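Notes pour l'intervention « Le lin, de la tige au drap »
Soirée textile de l'association Ustero, 06/03/2023
Durée visée : 15 minutes, questions à part

Démarrer sans diapo. Faire circuler le petit sac de tiges rouies, laisser les gens les casser entre les doigts. Ça craque, ça fait de la poussière, tant pis ! Demander qui a du lin chez lui. Presque tout le monde lève la main, et presque toujours pour un torchon.

Enchaîner sur la plante. Le lin pousse en cent jours environ, fleurit bleu le matin, et à midi les pétales sont déjà par terre. J'adore ce détail, prendre le temps de le raconter. Si quelqu'un demande : oui, il existe des variétés à fleurs blanches, et oui, c'est la même espèce que le lin dont on mange les graines.

L'arrachage. Insister sur le mot : on arrache, on ne fauche pas, on veut la fibre sur toute la longueur de la tige. Ensuite on couche les tiges en andains au sol et on attend. Le rouissage, c'est de la rosée, du soleil et des champignons microscopiques qui font un travail magnifique. Trop court, la fibre colle au bois. Trop long, elle pourrit. Raconter ma visite à la parcelle Iglesias, l'odeur de foin mouillé et de terre, et le cultivateur qui jugeait la couleur des tiges à l'œil en changeant d'avis toutes les dix minutes.

Teillage et peignage : aller vite, sinon je déborde (à la répétition de février j'y ai passé la moitié du temps). Garder seulement la différence entre filasse longue et étoupe. Montrer les deux mèches, l'une brillante comme des cheveux, l'autre ébouriffée. Bien dire que l'étoupe n'est pas un déchet, on en fait de la ficelle, du papier, des toiles plus rustiques que je trouve superbes.

Filature au mouillé. L'eau chaude ramollit les pectines, les fibres glissent mieux et le fil sort plus fin, plus lisse. Au sec, on obtient un fil plus poilu, plus irrégulier. Passer les échantillons Hemura : numéro 2 au mouillé, numéro 13 au sec. Laisser toucher avant de donner la réponse !
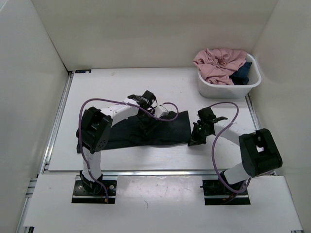 Le tissage, maintenant. Le lin n'a presque pas d'élasticité, et sur le métier cela se paie en fils de chaîne cassés. On encolle, on garde l'atelier humide, on surveille. Expliquer l'armure toile avec les doigts croisés, puis le sergé, puis dire un mot du damassé sans entrer dans les cartons perforés (quelqu'un va vouloir y entrer, garder ça pour la pause).

Mon passage préféré : les vieux inventaires de trousseaux. Celui que j'ai dépouillé pour la maison Wistik compte 2 403 pièces de linge, serviettes et mouchoirs compris. Laisser un silence après le chiffre. On ne faisait la grande lessive que quelques fois par an, il fallait donc de quoi tenir entre deux. Parler de la cendre, du cuvier, des draps étendus sur l'herbe pour blanchir. Ne pas en faire un tableau charmant - c'était un travail épuisant, les mains dans l'eau froide.

Entretien, partie pratique. Les gens prennent des notes à ce moment-là, donc ralentir.
Laver à 40, à 60 pour les draps blancs.
Pas d'adoucissant.
Ne pas bourrer le tambour, le lin marque les plis.
Repasser encore humide, sur l'envers pour les couleurs foncées.
Ou ne pas repasser du tout ! Un drap bien secoué et bien tendu sur le fil est très beau froissé.

Question qui revient toujours : pourquoi est-ce si rêche au début ? Réponse : il s'assouplit au lavage, année après année. Faire passer le drap neuf puis celui de ma grand-mère. Les gens ne veulent plus le rendre, c'est un bonheur à voir.

S'il reste du temps : le mot « linge » vient du lin, « linceul » aussi, et « ligne » par le latin linea, le fil de lin. Couper « linotte » si on est en retard.

Penser à récupérer les échantillons avant la pause. Annoncer l'atelier de peignage, feuille d'inscription près de la porte.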